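Is the Grinda gripper kit worth it for a small arm?

Posted by Stella Nyaga, 12 March 2018

I've got a little desktop arm I use for sorting bead packets and I'm sick of the stock claw dropping them. The Grinda kit from Umunetti is $429 with the wrist camera. Has anyone here lived with one for a while? Mostly I want to know if the fingers grip thin stuff and how much of the view they eat up.

Seung-woo Byun

I bought mine in January and I like it a lot! Mounting took me an evening (the cable clip is fiddly, have tweezers handy). Thin packets are okay if you come in slow. Flat cards lying on a smooth table are still a pain, so I put a piece of felt under them and that helped.

On the view, yeah, the fingers take up both bottom corners, but with the gripper open you get a good look between the tips. Mine over a bare surface:
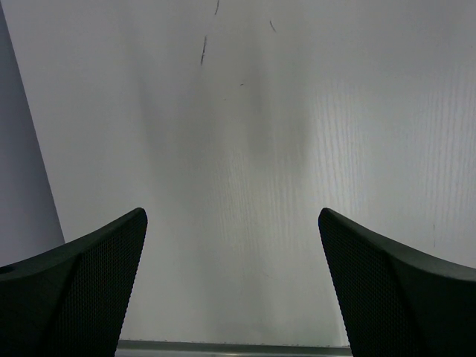
Grinda wrist cam, fingers open. Mesh on the inside faces, smooth black on the outside.

Watch your lighting too, a soft shadow down the middle like that one can throw off the packet finder. I moved my lamp twice and I'm still not happy with it.

Pushpa Awasthi

Check what your arm can lift first. I went with the Flirnura one instead, it was $763 so not cheap, but the software was easier for me. No camera on mine so can't help with that part.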